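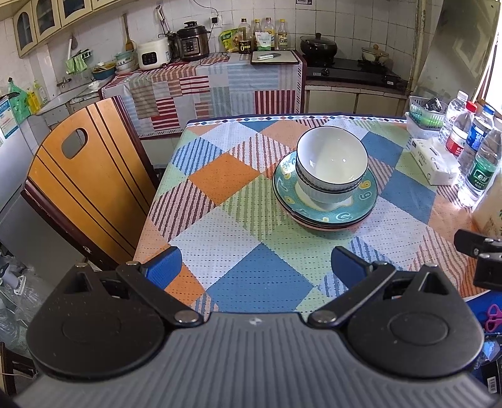

Gripper trials: where we've got to

Hi Anika,

We've now done 461 goes at clearing crockery with the hand-held gripper, all in ordinary kitchens like the one with the patchwork tablecloth. The blue rubber-padded fingertips are my favourite so far! They manage bowls nicely, even two nested ones with ribbed sides, but plates stacked flat are still a pain (Mudassar reckons the pads are too thick to get under a rim, and I think he's right).

The Koltia pads dropped 14 bowls and the Nunditz ones 21, over the same number of tries – closer than I'd expected, so I don't want to pick a winner yet.

Money next. We've spent 2,000 pounds of the equipment pot, mostly on spare fingertips and a second camera mount. I'd like to try a thinner pad before we order more, if you're happy with that.

Full comparison with the Hayat arm will follow in September.

Mudassar Lodhi sends his receipts separately.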